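Comparing two jaw sets on the suture pad, quick version

Wrote this up fast for Iveta and anyone else on the Ornex bench. Assumes your arms are already homed and the tool offsets are in. If not go back and do that, it matters.

What you need
Two arms, both jaw sets, suture pad, black thread, curved needle. Fixed camera and wrist camera, both recording. Notebook. Tea.

1. Clamp the pad. Check it doesn't creep when you pull sideways. Ours did, lost a morning.

2. Set grip force to 220 on the controller for both sides. Same number, same units, or the comparison is worthless. Matúš started at 144 and the needle kept rolling in the jaws.

3. Start both cameras before you touch anything. Clap or tap the pad so you can line the recordings up later. Don't trust the clocks.

4. Pick up the needle. Two thirds back from the tip. Try it square to the jaw first, then angled. Write down which one twists.

5. Drive it through, let go, regrab with the other side. The handover is where the jaw sets really differ so do it seven times per set at least. Slow is fine.

6. Tie off. Wrap, grab the tail, pull level with the pad. Note any slip on the thread as well as on the needle, they are seperate problems. Serrated jaws that hold a needle nicely can still fray thread.

7. Swap the jaws, redo the zero, repeat from step 2. Yes redo the zero. Every time.

8. Watch it back on both views. Wrist camera for needle angle, fixed camera for slack thread and anything looping over the instrument. Loops over the wrist joint get tight quick if you roll the tool, so unwind first.

Common snags
Jaws won't open fully: cable tension, see Otakar's sheet.
Wrist view washed out: turn the ring light down, dont touch exposure mid run.
Thread keeps catching: cut it shorter. 149 mm is what I use now.

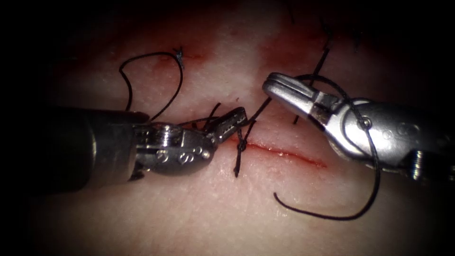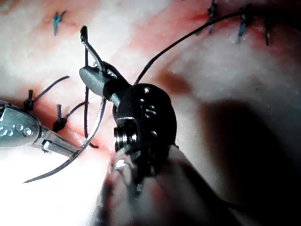
Top: thread held in the left jaws, knot on the incision. Bottom: curved needle in the grey jaw.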